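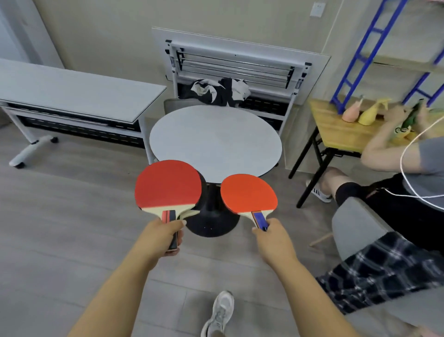 Table tennis rubber

Table tennis rubber is the sheet material glued to the blade of a table tennis paddle. It is the part of the paddle that meets the ball, and it has more effect on spin than any other part. Most rubbers have two layers: a top sheet of solid rubber and a layer of sponge beneath it. The two are joined at the factory and sold as a single square sheet, which the buyer or a shop cuts to the outline of the blade.

Construction

The top sheet is smooth on one side and covered with small raised cones, called pips, on the other. When the smooth side faces out, the rubber is called inverted. When the pips face out, it is called pimpled or pips-out rubber. Sponge is usually between 1 and 2.5 millimeters thick. Thicker sponge gives more speed and weight. Thinner sponge gives a more direct feel and is common on paddles used for blocking and chopping.

Both natural and synthetic rubber are used, often in the same sheet. The raw material is mixed with sulfur, coloring and oils, pressed in a heated mold, and trimmed. Sponge is made separately in blocks and sliced.

Types

Inverted rubber is the most widely used type. It may be tacky, so that the surface clings lightly to the ball, or it may depend mainly on grip and a springy sponge.

Short pips give less spin than inverted rubber and are less affected by the spin of the incoming ball. They suit flat hitting close to the table.

Long pips bend on contact. They return much of the opponent's spin, so that a topspin shot may come back as backspin. They are sold with thin sponge or with none.

Anti-spin rubber has a smooth, slick surface with very little grip, usually over a soft sponge.

Color

Under international rules, the two sides of a paddle must be different colors, and one of them must be black. The other was red for many years. Blue, green, pink and violet have since been allowed. The rule lets a player see which side the opponent has used, which matters when the two sides carry different types of rubber. Red shades vary between makers, and older sheets often fade or darken.

Wear and care

Rubber loses grip with use and with exposure to air, light and heat. Dust lowers the grip of an inverted sheet quickly, and the surface is normally wiped with water or a mild cleaner after play. Many players cover it with a plastic film between sessions. Edges chip when the paddle strikes the table, and edge tape is used to limit the damage.

Regular players may replace a sheet every few months. Casual players often keep one for years. Signs of wear include a shiny or pale patch near the center, small cracks, and pips that have broken at the base.

Gluing

Sheets are attached with water-based glue, spread thinly on both the sponge and the wood and left to dry before the two are pressed together. Glues containing volatile solvents were once popular for the extra speed they gave, but were banned from international play on health grounds.

See also

Table tennis paddle
Natural rubber
Foam rubber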